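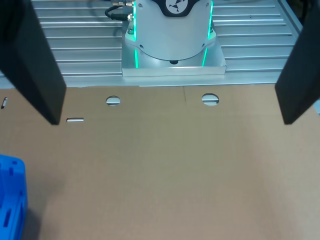 I finally made it to the open day at Mindmont on Tuesday, and I'm still grinning. I'd signed up for the 10 o'clock tour and ended up staying until they started stacking chairs.

The hall had 24 stations, and I meant to see all of them. I saw maybe half, since I kept drifting back to the arm working over the cardboard. I loved how plain the setup was: a slotted aluminum table, a big flat sheet of brown cardboard, a blue plastic thing in the corner and two long black fingers coming down over it all. The green lights running down the base look fantastic up close, by the way.

Vesna Kelmendi was running the demo and she was so patient with us (I asked a LOT of questions). She told me her team had logged 1,047 practice picks that month, and that the ones that went wrong taught them the most. Then she let a few of us steer the arm ourselves! My first try was terrible - I came in way too fast and she had to tap the stop button. By the third I had the hang of it, more or less, and the kid behind me in line clapped.

I also caught the end of Marin Perić's talk on grip force, which I wish I'd seen from the start. He said the slides will go up on the Mindmont site, so I'll add a link when they do.

They're planning another one in October. I've already asked for the day off.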